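Notebooks > Dornholm Workshop > Glazes and Clay

Search entries Go

Thursday, November 23, 2023

Test 622, food-safe white over the Assefa stoneware. Kiln opened at nine. Shewit wanted it opened at seven, but Shewit doesn't pay for shelves.

Two crawled, both on the top shelf, both from the bucket Sorin sieved. I am drawing no conclusions and have written his name on the bucket in large letters. The rest came out a decent milky white, a bit fat at the foot. Pinholes inside the rims again. I soaked for longer at the top this time and got the same pinholes, so either it isn't the soak or I misread the controller, which has happened before (see July, and the shelf we now use as a doorstop).

Asnakech brought back the bowls she has been eating from since summer. Cutlery marks on every one. They scrub off with the cream cleaner, so it's metal left on the surface and the glaze underneath is fine, but try telling that to someone who paid for a set. She would like it noted that she never complained. She complained twice while I was writing that.

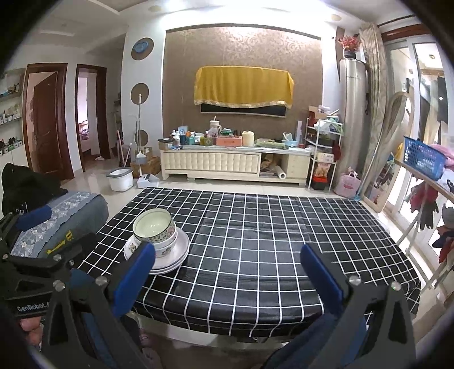
Lemon test: slices left overnight on three tiles from this batch. The matte one lost its color under the slice, a neat pale disc. The two glossy ones didn't care. So the matte stays off anything that might meet salad dressing, and Kidus can have it for his lamps, where the vinegar risk is low.

Weighed out the next batch at 2,000 g dry, with 125 g of the silica swapped in for feldspar. Tekle says this will stiffen the melt and cure the marks. Tekle also said the Wullbridge kaolin was "basically the same" as the old one – I have a box of shivered mugs on that subject.

To do: sieve everything again, myself. New cone packs, the Sadeo order is still somewhere between their warehouse and ours. Lower the ramp near the end and change nothing else, however tempting. Find out who has the good scale. Label on the lemon tiles says DO NOT EAT and one slice is missing.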